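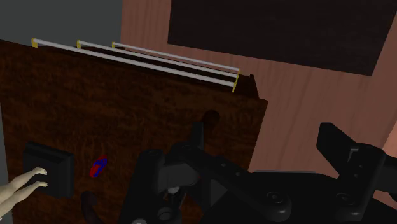
Good morning, and thank you for joining the Pacheco briefing on fixed income for pension trustees. Our subject is the yield curve and what its present shape means for schemes that must match payments over many years. On the opening slide, three thin rods run parallel above a dark wooden panel, the front one the longest and the rear one the shortest. Please keep those lengths in mind, as we will speak of long, medium and short bonds throughout.

2019-06-13
By the Pacheco Fixed Income Desk
2 min read

Slide 2. Short-dated yields now stand above some longer ones. Pause here. Trustees will have read that this pattern can come before a slowdown. The desk's view is that it should inform planning and should not by itself prompt a sale of equities.

Slide 3. The Brivis pension plan has 3,321 members, of whom 601 already draw benefits. Its bond holdings were weighted toward short maturities. The trustees agreed to lengthen them in two stages, the second of which falls in September.

Slide 4. Tuva took the other course and kept its cash balance high. Explain the cost: when short rates fall, the income on that cash falls with them, while the value placed on future pensions rises.

Slide 5. Credit. Posetti bonds are used to show how a spread is read. Remind the audience that no recommendation is being made.

Questions should be held until after slide 5. Printed copies of the maturity tables are at the registration desk.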